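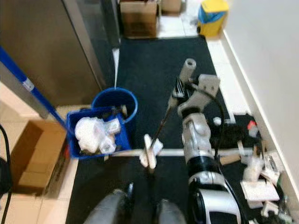 # Wrist cable routing and joint checks on the corridor robot

Mahsa Kiani and Anas Ashour, Negash workshop
Sep 13, 2021

## 1. Background

The robot has been in use on the Conder project since February. Over the summer the arm began to stop during long reaches, each time with a communication fault from the wrist. The fault log held 23 entries. We were asked to find the cause, repair it and write a maintenance routine for the next group.

## 2. Fault finding

With the power off, we moved each joint by hand through its full range and measured the resistance of the cable run. The reading was steady until the elbow was nearly straight, when it jumped. Of the 23 stops, 13 had been logged with the arm in that position.

The thin black cable runs outside the arm, in a loop from the top down the side towards the elbow. A clip at the elbow end had crept along the housing and shortened the loop. At full reach the connector took the load.

## 3. Repair

1. Replaced the cable and inspected the connector pins.
2. Moved the clip back and marked its position on the housing.
3. Reset the loop with the elbow straight – not bent, as the old notes said.
4. Re-zeroed the gripper and ran the reach test over the floor mat.

The reach test was run for about 3 hours. No stops were logged. Gripper zero drifted slightly in the first run and was set again.

## 4. Maintenance routine

Every 7 days: check the clip against its mark, wipe the gripper fingers, and look for wear on the outside of the loop. The joint bolts are to be checked with a torque wrench when the cable is changed.

## 5. Open points

The spare cable is slightly stiffer than the original. We have not tested it in a cold room. The drift in gripper zero is unexplained and has been passed to the Grenuvent group with the logs.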